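Vondside Plan

The Vondside Plan was a scheme to move the Cieślak works at Vondside from arms production to civilian goods, drawn up by people who worked there and by the town council. It is one of the liveliest local cases of defence conversion on record, and one of the best documented, thanks to a habit among its authors of writing nearly everything down. The plan is remembered for its long product list, for the open meetings at which that list was argued over, and for the public fund that paid for the first machines to be changed over.

The plan was never carried out in full. Parts of it were adopted by Cieślak, parts by the council, and the largest share by Zelteo, the company formed to take over the north side of the site. Arms work continued in the south sheds on a smaller scale.

Background

Vondside grew up beside the river below Sinetow, and for most of its life as a town it had one large employer. Cieślak made shell casings, fuse bodies and, later, hydraulic units for armoured vehicles. At the time the plan was written the works employed 1175 people, and a good many more in Sinetow depended on its orders for castings, haulage and canteen supplies.

Orders came in waves. When the defence ministry was buying, the works ran nights and took on apprentices by the roomful; when it stopped, the same people were sent home. Older residents called the slack spells "the quiets". A quiet could last a whole winter, and the council's relief spending rose and fell with them so closely that the town clerk of the day used the ministry's purchasing notices to draft his own budget.

Against this background the usual argument about military spending took an unusual form. In many places it is a debate between those who want security and those who want schools and hospitals. In Vondside both sides worked at the same benches. Plenty of the plan's keenest supporters had no objection to arms as such. They were tired of the quiets and wanted something to make in between.

Origins

The first version was a sheet of paper pinned up outside the pattern shop, headed "What else?" It was put there by Ryszard Sowa, a fitter, in a December when the hydraulic line had been stopped for lack of orders. People were invited to write down anything the works could make with the machines it already had. The sheet filled up, a second was added, and by the time the line restarted the sheets had been copied into a ledger.

The ledger survives and is a wonderful thing to read. Sensible entries (pump housings, bicycle hubs, valves for district heating) sit beside fairground rides, a church bell, a machine for peeling beetroot and a very detailed proposal for an indoor ski slope. Each entry has a column for the machines needed, a column for the metal, and a column marked "who would buy it?" that is often left blank. Sowa went back to the authors of the blank ones and asked them to find a customer or strike the entry out.

Management tolerated the ledger at first and then took an interest in it. Cieślak's directors were facing a cut in ministry orders that they had been warned of privately, and they agreed to release a draughtsman for 10 weeks to cost the more promising ideas.

Contents of the plan

The finished plan ran to 100 pages and was published by the town council, which sold it at the library counter and across the river in Sinetow. It had three parts.

The first was a survey of the works, shed by shed, listing what each machine could do beyond its present job. This was the part that specialists admired most. Conversion schemes elsewhere had tended to begin with the product and then discover that the tools were wrong for it. The Vondside authors began with the tools. They found that the presses used for casings were nearly useless for anything else, while the boring and grinding machines on the hydraulic side could be turned to civilian work with very little trouble.

The second part named 11 products, chosen from the ledger after costing. Heating valves and pump housings came first. Others included wheelchair frames, a small threshing machine, rail brake cylinders and parts for lock gates. The beetroot peeler made the list as well — it had found a buyer, a pickling firm in Sinetow, before some of the more serious entries had.

The third part dealt with money and was the most disputed. It asked that a share of the sum the ministry would save on cancelled orders be paid into a conversion fund held locally, to cover retraining and new tooling. The authors argued that the state had built the works up for its own purposes and owed the town a decent way out. Opponents replied that a saving was a saving and belonged to the taxpayer at large.

The open meetings

Before publication the draft was read aloud, a section at a time, at meetings in the school hall. Anyone from either town could attend and speak. Minutes were kept in pencil and later typed up by Szymon Grabowska, whose edition of them remains the main source for this period and is full of good things, including the heckling.

The meetings changed the plan a great deal. Women from the fuse shop pointed out that the draft hardly mentioned their work, which was fine assembly and would transfer easily to instruments and meters; a whole chapter was added as a result. Farmers from upriver had the threshing machine redesigned so that it could be towed by a smaller tractor. A group of former soldiers spoke against the plan at every meeting, on the ground that a country without its own hydraulic units would have to buy them from somebody else, and their case was printed in full as an appendix. Few documents of this kind give their critics so much room, and it is a large part of why the plan is still read with pleasure.

Adoption

The ministry declined to set up the conversion fund in the form requested. After a long exchange of letters it agreed to a single payment, tied to retraining, and allowed Cieślak to keep certain state-owned machine tools at no charge so long as they stayed in Vondside. Supporters called it half a fund. The council added money of its own and began buying heating valves for the school, the baths and the library, which gave the new line its first steady orders.

Cieślak ran the valve line for several years and then decided that it wanted to concentrate on a smaller range of defence work. The civilian side was sold to a new company, Zelteo, in which employees held shares through a trust. Sowa became the first chair of the trust. He was said to be a dreadful chair of meetings and a superb one of arguments, and he stayed in the job until he retired.

Zelteo and later development
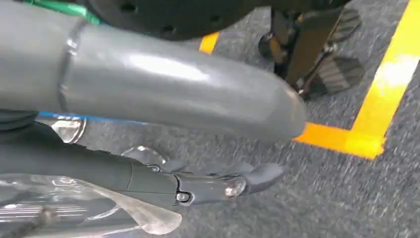
Photo: Szymon Grabowska

Zelteo kept the north sheds and most of the people in them. Valves and pump housings remained its mainstay, joined by meters and, later, by parts for railway brakes. The wheelchair frames sold well for a time and were then licensed to a maker with its own dealers. The threshing machine was a handsome failure: it worked beautifully, and it arrived just as farms in the district were getting bigger and turning to combines. One is kept in running order and brought out for the harvest fair.

Employment at the works as a whole fell, as it did at comparable sites, but the pattern of sudden lay-offs came to an end on the north side. The council's relief budget stopped following the ministry's notices. Apprentices were taken on in small groups every year, a change that local teachers noticed before the economists did, as families began to plan further ahead.

Relations between the two halves of the site were generally good. They shared a gate, a canteen and a football team. Cieślak continued to draw on the north sheds for grinding work in busy periods, an arrangement that some members of the Zelteo trust disliked on principle and put to the vote more than once. It was upheld each time, usually by a narrow margin.

Assessment

Writers on military spending have used the plan to support quite different conclusions. For those who favour deep cuts, it shows that skilled arms workers can be moved to useful civilian work without being scattered, provided they help to decide what the work will be. Sceptics point to the presses, which were scrapped, and to the people who ran them, who fared worse than the rest. Both readings have plenty of support in the minutes.

A more particular debate concerns the role of public buying. Without the council's orders the valve line would probably have closed in its first winter, and some historians treat the whole episode as a story about municipal heating with an arms factory attached. Grabowska has argued against this view with great energy, stressing that the valves were good and undercut the imported ones. Others have looked at the ledger itself as a method. Several towns have since copied its columns, and "who would buy it?" has become a stock phrase among people who work on conversion.

Records

The original ledger is held at Vondside library, where it can be seen on request. The published plan, the typed minutes and the appendix by the former soldiers are kept with it. A set of the draughtsman's costings, long thought lost, was found in a plan chest in the south sheds and has been added to the collection. The drawings for the indoor ski slope are in Sinetow.

See also

Arms conversion
Military expenditure
Municipal procurement
Employee ownership trusts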